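# Aligning head and wrist camera streams before you label

This tutorial explains how to line up two camera streams in Lonstead, our replay and labelling tool. You need one recorded episode and the Paquette time plugin. Keith Hollis wrote the plugin, and I only describe how I use it.

## 1. Check the head view first

Open the episode and go to frame 274. In the head view you should see both grippers and the black sheet on the table. If one arm is missing, the calibration file is probably from another station.
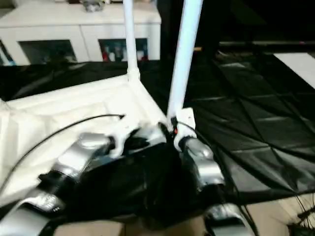
**Why do we use the head stream as the reference clock?**
The head stream has the most regular timestamps, so the other streams are easier to fit to it.

## 2. Find the offset

Run the command from the episode folder:

`lonstead align --ref head --target wrist_left --window 100`

The window is in milliseconds. The tool compares motion in the two streams with the joint log and prints one number. Mine was 47 - yours will be different. Write it in `episode.yaml` under `offset_ms`, without quotation marks. With quotation marks the loader reads it as text and ignores it silently, and I lost a full afternoon to this in February.

## 3. Check the wrist view

Now go to frame 670 and step slowly, one frame at a time. Look at the dark fingertip against something pale, because the edge is easy to follow there. Large smooth surfaces, such as a plain white cylinder, give the tracker very few points.

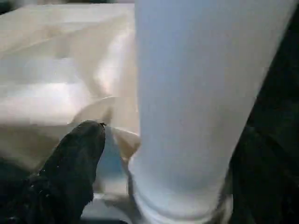 **What should I do if the tracker finds too few points?**
Lower `min_corners` to six and run the align command again, and if it still fails, set the offset by hand with the arrow keys.

## 4. Save and export

Press `s`, then export with `lonstead export --check`. The check stops if any stream has a gap longer than the window. Fionnuala Mac Giolla keeps the list of known gap errors in the Turkthorpe wiki, please add yours there with the episode name.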